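Prollbridge lab puts two-finger grippers through a kitchen test

FIKITTHORPE, November - Cusi has opened a new round of gripper trials at its Prollbridge lab, and the team could not be happier with the job list: glassware, fruit, cutting boards and a bit of spilled water!

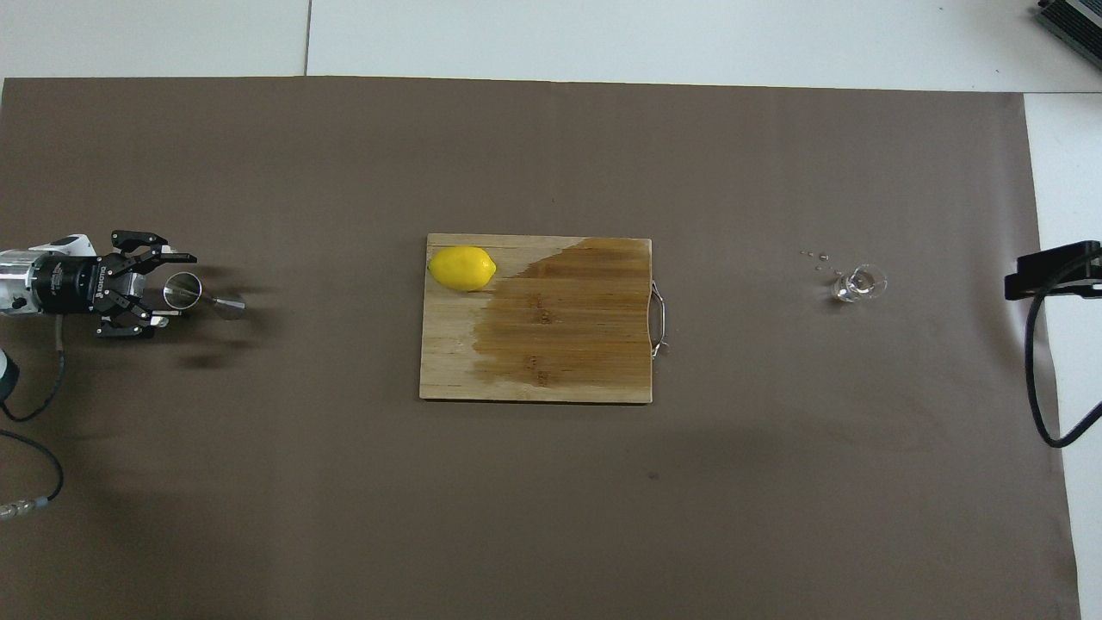 Photo: Cusi / Prollbridge lab

Each of the 8 grippers in the Jolby comparison gets 300 tries at the same tabletop tasks, all on the same arm. Clear glass is the one everybody wants to see - it is hard on fingers and cameras alike. A lemon makes a nice change of shape.

Full results will be posted on the Jolby project page, free to download.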